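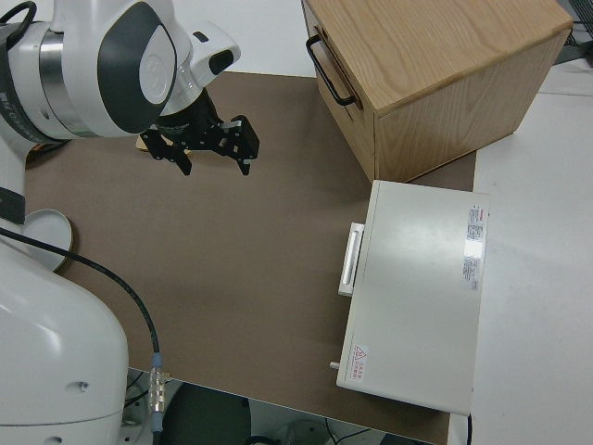 *Photo: Selma Grgić, Drurton*

## 4. Setting up the practice table

This section explains how to lay out the Tan kitchen set on the table top. Please read all steps before you begin.

1. Wipe the brown surface with a soft cloth and let it dry fully.
2. Put the wooden cabinet near one side. Turn it so that the drawer can open to its full length.

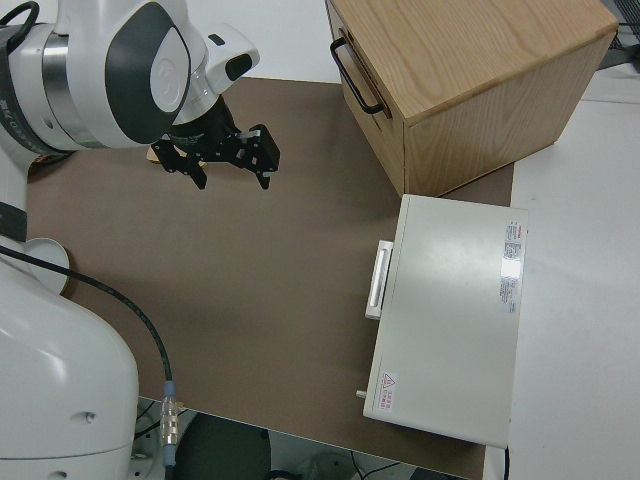 3. Pull the drawer out and push it in again, two times. If it sticks, see section 9.
4. Place the mug tree on a flat part of the surface. The base must not stand over the edge.
5. Hang the mugs by their handles, one on each peg.

> **Caution:** The mugs are ceramic. Hold the post with one hand while you hang them.

6. Put the basket where it can be reached easily, and lay the corn inside.

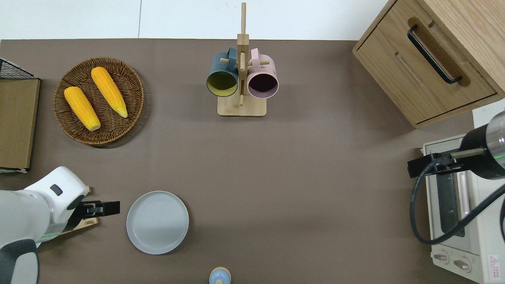
*Fig. 4.3. Basket with two ears of corn, mug tree and cabinet.*

7. Stand the dish rack at the back of the table. Place the plates in it one after another, upright against the slats.
8. Set the toaster oven at the side, with enough free room to open the door.

> **Note:** The oven is used cold in all exercises of this guide. Keep its plug out of the socket.
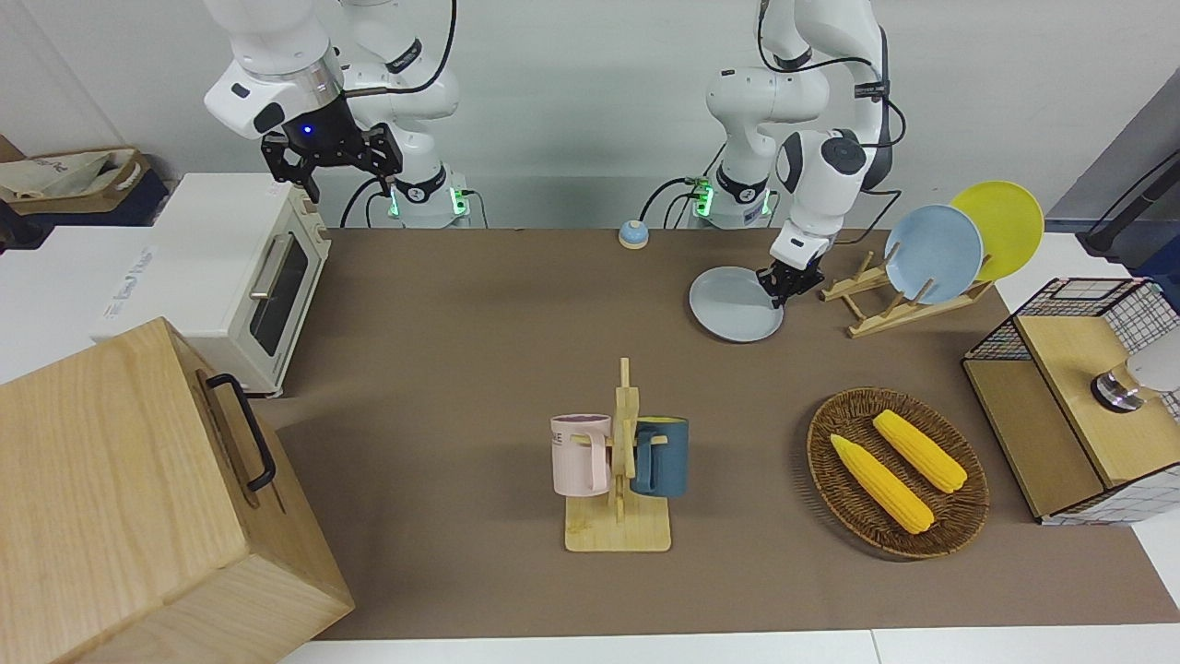
**Can I put the plates in the rack in a different order?**

The order is free. Only take care that each plate leans safely and does not slide when you let it go.

9. Compare your table with the list on the inside of the box lid. For missing parts, write to Sorin Jurić at Stovside and give the set number 371.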